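We use cookies to keep you signed in and to count visits. Accept | Manage settings

Rivbridge Shared Workshop -- Laundry Arms Build Group
Minutes, Apr 4, 2022

1. Finger tips
The new printed fingers are on, and everyone likes them! Each has a slot just short of its rounded tip. Agreed to keep this shape through April.

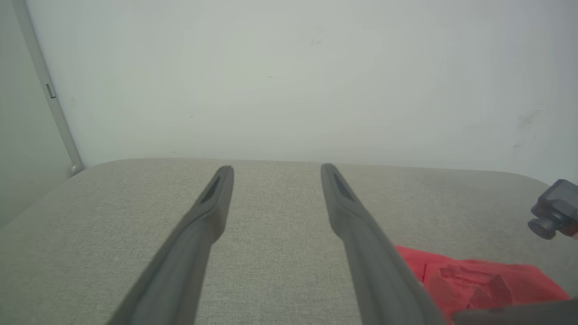

2. Garments
Jerseys are the fun part and the hard part -- big numbers, slippery cloth, trim that goes everywhere. Agreed that both arms should take hold before any pull, one at each side.

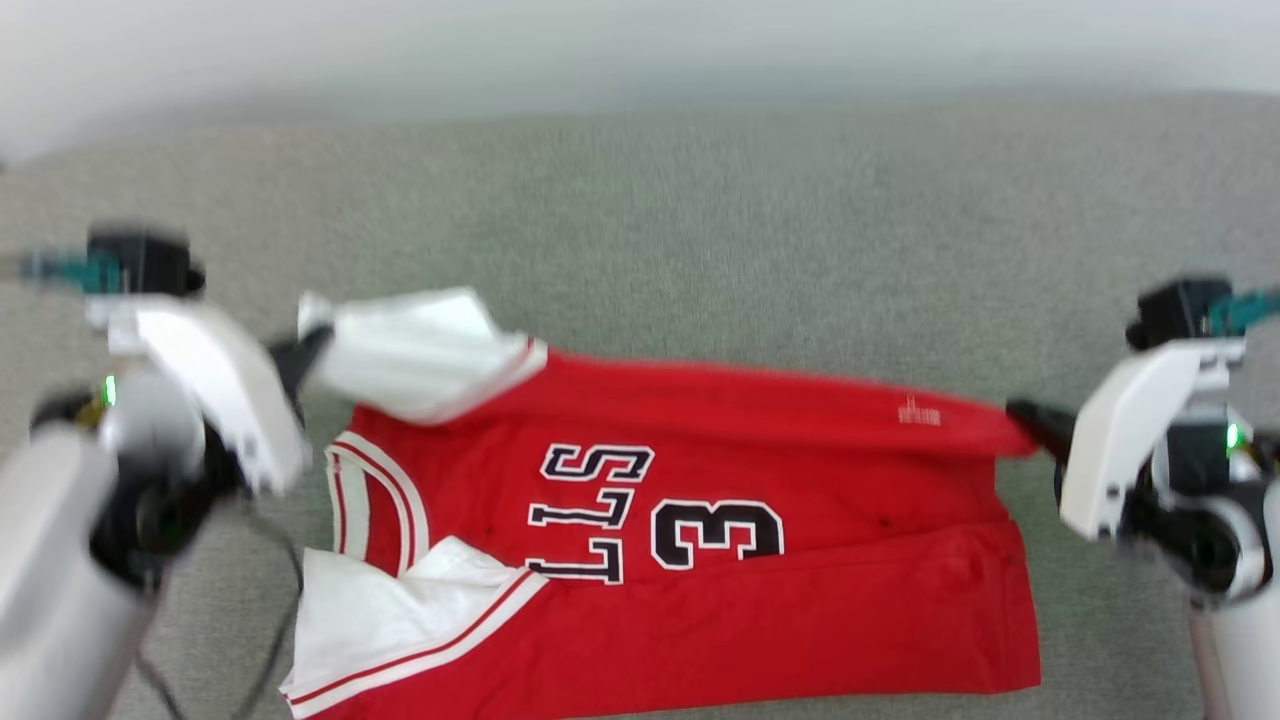
The Tostia script still pulls at one speed for everything. A slow setting for thin cloth will be added and tried before the next meeting.

3. Folding
T-shirts stay on the list as our second garment. We want a fold that ends in a rough rectangle, and a neater one can wait. 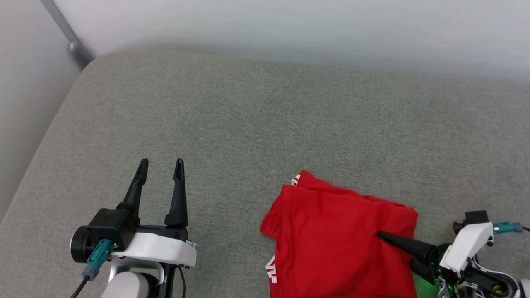 Cable routing took up most of the talk, happily so. The Rüegg clips were voted in, 40 of them, for both arms. The teal-green connectors sit out on the sides of the grippers, so the first clip goes close behind each one.

4. Money
Balance is $600. Clips and spare motors approved.

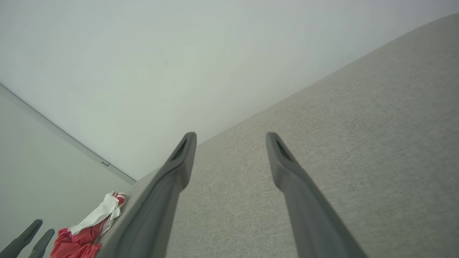 Will the Ganerton power supply run both arms at once?
It will, with the startup delay left on.

5. Next steps
Write the slow setting, fit the clips, bring more shirts.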